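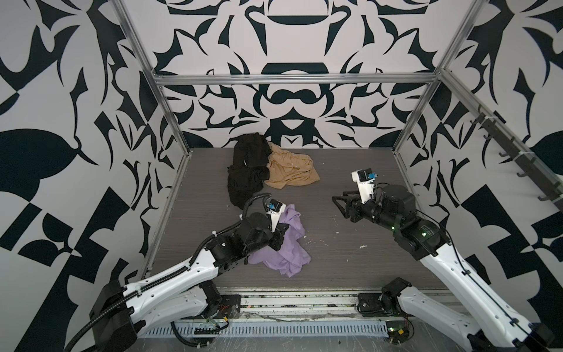

Cell 3, left arm on the lavender garment, right gripper open. Overhead view.

Saturday, morning session
Entered by the bench lead, Garment Handling Group

The purpose of the session was to compare the two candidate finger sets for the Drillow cell before the purchase request is submitted. The Hirvonen fingers (long, thin tip) were assigned to one block of trials and the Hulport fingers (short, broad tip) to the other. Both arms carried the same set in each block. The controller settings were left as they stood at the end of the previous session.

Test load: three garments, one black, one tan, one lavender, dropped in a heap toward the back wall. The operator was instructed to take whichever garment lay on top, lift it clear, and release it on the open floor. A trial was stopped if either arm pushed the heap against the back rail.

The grip force limit was held at 300 in controller units. It was raised to 900 for a short run at the end of each block. The higher limit is not recommended. The fingers flexed at the tip, and the current reading took longer to settle after release than we would like.

Observations on approach angle. A steep approach gathers more cloth but also tends to pin the layer underneath. A shallow approach takes an edge cleanly when an edge is available, and slides over the cloth when one is not. The thinner tip was better on edges. The broad tip was better on thick folds, in particular on the black garment, which stacks up in several layers when dropped.

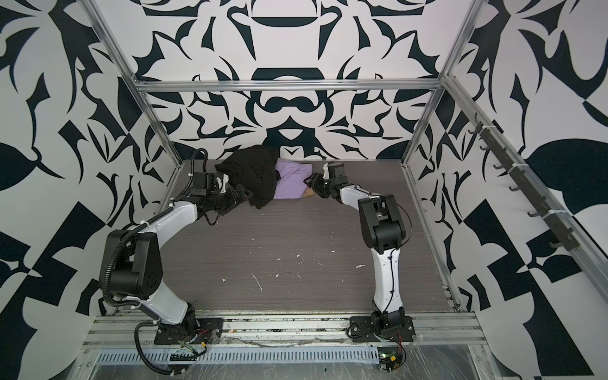

Stadmont, June

Handling two garments at once remains the difficult case. With the left gripper pressed into the black cloth and the right gripper closed on the edge of the purple one, the arms are working close together over a partly covered item, and the operator must judge which layer will move first. Trials of this type are to be logged separately and left out of the single-garment totals.

The wrist cameras lose the fingertips once the gripper is down in a fold. The fixed view was used to settle disputed grasps. Exposure on both wrist cameras should be checked again with the black garment alone.

Housekeeping: the floor panel has white specks on it and the base rail is dusty. Clean both before the next block. Secure the loose cable under the left arm.

Open items: repeat the shallow approach with the Hulport set; confirm the zero position of the right gripper; request a second pair of Hirvonen fingers.

Garment Handling Group, Stadmont. Internal use. Contact the bench desk for trial logs. Back to top
Filed under: Notebook / End effectors / Cloth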